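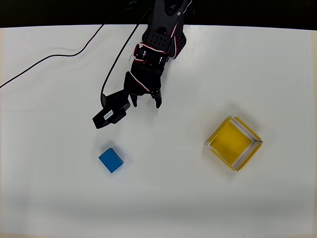
Tipps für den Greifarm auf dem Werktisch

Kabel: Die Servokabel am Gelenk mit einer kleinen Schlaufe verlegen, sonst ziehen sie beim Drehen am Stecker. Bei unserem Arm in der Werkstatt Jostthorpe sind 2 Stecker so kaputtgegangen.

Tisch: Eine matte weiße Fläche nehmen. Glänzende Platten spiegeln und die Kamera findet den Würfel schlecht — Backpapier hilft für den Anfang auch.

Schrauben: Nach 70 Fahrten alle Schrauben am Greifer nachziehen, aber nur von Hand.

Schale: Mit etwas Klebeband unter dem Boden bleibt sie an ihrem Platz.

Stand: 20.3.22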